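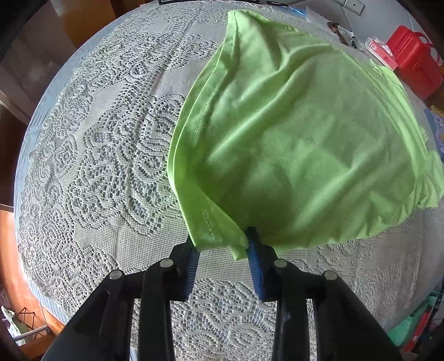
Makent Household Textile Diary: Data Card

Version 2 of the public release, dated August 2, 2024. This card replaces the notes supplied with Version 1.

Summary

The Makent Household Textile Diary is a collection of written records on how households wash, dry, mend, store and discard clothing and household linen. Participants kept a paper diary for four weeks in June and answered a short closing questionnaire. The collection consists of tables and typed text only. It holds no photographs, audio or scanned pages.

The diary was designed and run by the Kilteo Textile Study Center. Fieldwork took place in two areas, the town of Goodwin and the rural district of Zaltanska. Makent is the name of the wider program under which the Center studies everyday household work.

Contents of the release

diaries.csv – one row per returned diary, with household size, type of dwelling, area and access to laundry equipment.

entries.csv – one row per diary entry, with the day of the diary, the item, the task carried out and the time reported.

closing.csv – answers to the closing questionnaire, one row per diary.

terms.csv – the list of item names used in coding, with the spellings and local words that were grouped under each name.

notes.txt – free-text remarks, separated by diary number, after removal of personal details.

codebook.txt – a full account of each variable, its permitted values and the wording of the question behind it.

All files are encoded in UTF-8. The CSV files use commas as separators and double quotation marks around text fields. The diary number is the key that connects the tables. Row order carries no meaning.

Size of the collection

Diaries distributed: 3,000
Diaries returned and accepted: 2,279
Item names in the coding list: 127
Variables in the closing questionnaire: 40

A diary was accepted if it contained entries for at least two full weeks and if the household page had been filled in. Diaries that did not meet this test were not transcribed and are not part of the release.

Purpose

The diary was created to supply basic information on a form of work that is seldom recorded. Existing surveys of time use tend to place laundry, ironing and mending under a single heading. The Center wished to know how these tasks are divided, how long they are said to take, and at what point an item is judged to be past repair.

Suitable uses include the study of household time, teaching in survey methods, research on the working life of clothing, and the preparation of public advice on washing and mending. The collection may also interest students of language, as the free-text remarks preserve a good number of local words for tasks and items.

The collection should not be used to estimate the sale of any product, to rank households, or to draw conclusions about named places smaller than the two areas given. It is not a sample of any national population.

How the diaries were collected

Households were selected from address lists held for each area. A letter was sent first, followed by a visit at which the diary was left with an adult member of the household. One person was asked to keep the diary on behalf of everyone living there. Participation was unpaid, and a household could withdraw at any point before transcription.

Each diary page covered one day and was divided into washing, drying, ironing, mending, and putting away. A separate line was provided for items given away, sold, cut up for other use or thrown out. Participants were asked to write down the item in their own words. No list of examples was printed in the diary, as earlier trials had shown that participants tended to copy from such lists.

The closing questionnaire was completed at the end of the fourth week. It asked about equipment, habits outside the diary period, skills in sewing and the source of those skills.

Transcription and coding

Diaries were typed by two transcribers working separately. Where the two versions differed, a third reader consulted the paper original and settled the reading. Words that could not be read are marked [illegible] in notes.txt and left blank in the tables.

Item names were then coded against terms.csv. The following rules were applied.

1. The participant's own word is kept in the field item_written. The coded name is in the field item_coded.

2. A garment is coded by its type before its material. A "wool sweater" and a "cotton sweater" share one code, and the material appears in its own field where it was given.

3. Table linen is separated from bed linen. Tablecloths, runners, placemats and napkins each have a code. Lace and plain tablecloths share a code, with the difference recorded under material or construction.

4. Shirts are divided into T-shirts, buttoned shirts and other tops. Where the participant wrote only "shirt," the general code is used and no guess is made.

5. A mixed load is coded as a load. It is not broken down into items unless the participant listed them.

6. Mending is coded by the part repaired. Hems, seams, fastenings, pockets, cuffs and holes in the body of the cloth are the main divisions. A hem that was shortened or let down is coded as an alteration and does not count as a repair.

Rule 6 caused the most difficulty. Many participants wrote simply "did the hem," and the entry does not say whether the stitching had failed or the length was being changed. These entries carry the value hem_unclear. Users who count repairs should decide in advance how to treat them and should state the decision in their reports.

Time values

Times were reported by participants and were not measured. Most were rounded to the nearest five or ten minutes. Washing times are a particular source of confusion, as some households wrote down the length of the machine cycle and others the time spent loading and unloading. The field time_basis records which was meant, where this could be established from the entry. Where it could not, the value is "unknown."

Drying times are given as written and should not be read as working time.

Changes since Version 1

Household linen, which had been a single group, is now divided as described in rule 3.

Local spellings from Zaltanska have been reviewed. Several had been coded as separate items and are now joined under one name.

The field dwelling_type has fewer categories. The earlier version allowed some households to be placed too exactly.

An error in the numbering of days has been corrected. In Version 1, diaries begun late counted from the first printed page and not from the first completed page.

Results obtained from Version 1 will differ slightly from those obtained from this release. The two versions should not be combined.

Known limitations

The diary period falls in early summer. Heavy outerwear, blankets and winter bedding are poorly represented, and outdoor drying is more common than it would be across a full year.

One person wrote on behalf of each household. Tasks carried out by others may have been missed, particularly small repairs and hand washing.

Households with very young children returned fewer diaries than other households. No weighting has been applied to correct for this. Users who require weights should construct their own and describe the method.

The act of keeping a diary may have altered behavior. A number of participants remarked that they had mended items during the four weeks that had been set aside for a long time.

Some item names have shifted in meaning between generations. "Slip," "wrap" and "cover" were each used for more than one kind of item, and the coding relies on the surrounding words.

Privacy

Names, addresses and telephone numbers were held apart from the diaries and destroyed after the close of fieldwork. Remarks that mentioned illness, family disputes or identifiable neighbors were removed or shortened. Shortened remarks end with the mark [cut]. Users must not attempt to identify any household, and must report any passage that appears to make this possible.

The paper diaries are held in closed storage at the Center. They are not available for loan or copying.

Terms of use

The collection may be used free of charge for research, teaching and public information. Commercial use requires written permission. Copies may be shared with others provided that this card and codebook.txt are included and the files are unaltered. Derived tables may be published under any terms, as long as no full remark from notes.txt is reproduced without its diary number.

Suggested citation

Kilteo Textile Study Center. Makent Household Textile Diary, Version 2. Data files and codebook.

Corrections and contact

Errors should be reported in writing to the data office of the Center. Reports should give the file name, the diary number and the field concerned. Corrections are gathered and issued together with the next version – single files are not replaced between releases. Requests to add new item names to terms.csv are considered on the same schedule and should include the diary entries on which the request is based.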